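Print this page | E-mail this page

Clostedico Training Centre, Prerneck
Handout 2: Looking after the two-handed handling cell
Issued 5 January 2022, J. Ehlers

1. Scope

This handout covers the weekly check of the hands and wrist cameras on the Pruitt cell. The arm gearboxes and the controller are dealt with in June. Read the isolation sheet first. No work is done on a hand while the arm drives are live.

2. Before you start

Park both arms in the service pose and lock off. Wait 30 seconds after the drives drop out before touching a finger joint. Note the hour counter on each arm. At 975 hours a hand goes back to Brultasden for new joint pins, whatever its condition.

3. Screws and pivots

Work from the palm outwards. Check the bracket screws on the housing, then the plate screws, then the small pivot screws at the finger joints. Turn each by hand with the short driver only. A pivot screw that moves is taken out, cleaned, given one drop of thread lock and refitted. Do not nip it up and leave it - the joint will bind and the current limit will trip on closing.

4. Fingertips

Wipe the tips with a damp cloth. Replace a tip if the surface is split or has gone shiny. Left and right thumbs are separate parts and will fit the wrong hand, so read the number inside the tip.

5. Wrist camera

Clean the lens and check that the bracket has not shifted. With the hand half closed, the fingertips and the work surface must both be in view. The other hand should come into view when the arms are brought together over the table.

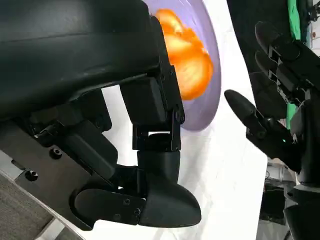
Once the camera check is passed, unlock the drives and run the open and close cycle 100 times at low speed. Listen for clicking at the thumb base. Enter the result in the cell log and sign it.

Questions on this handout: Jana Ehlers, training office | © Clostedico | Back to top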